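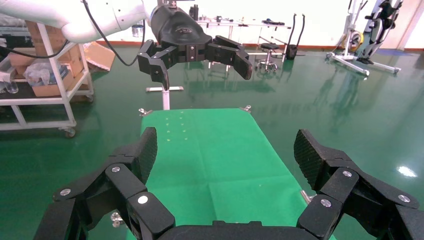 Bright green on the table top

Forum > Floors and Coatings > Green epoxy or plain gray?

millpond3
Member
Posted 7 October 2018

I have to pick a floor color for a unit in Wukivstead before the coating crew starts. The slab is 1,310 square feet, old concrete, ground back in September. I want green. My business partner wants gray and says green will show every scrap of dust. Anyone lived with either?

oldslab
Member

Gray. We had green at the Drutham shop and swept it twice a day. Gray hides dust and tire marks, and the touch-up kit is easier to find.

tarp_and_trowel
Member

Disagree. Dropped screws disappear on gray. On green I find them. Sweeping twice a day is normal anyway. 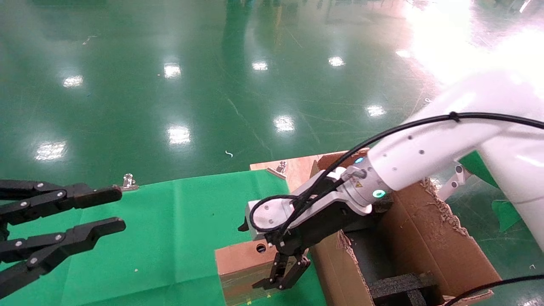

kourkoulas46
Moderator, Floors and Coatings

Glossy green epoxy in a factory looks like that. Color matters less than the finish. Gloss wipes clean but throws the lights back at you. Ask for a sample board with grit in the topcoat and look at it under your own lights. Also get a moisture test on that slab before you pay a deposit.

oldslab
Member

Agree on the moisture test. Still say gray.

millpond3
Member

Test is booked. They quoted 127 extra for grit. Does it tear up mops?

tarp_and_trowel
Member

String mops, yes. Use a flat one or a soft deck brush.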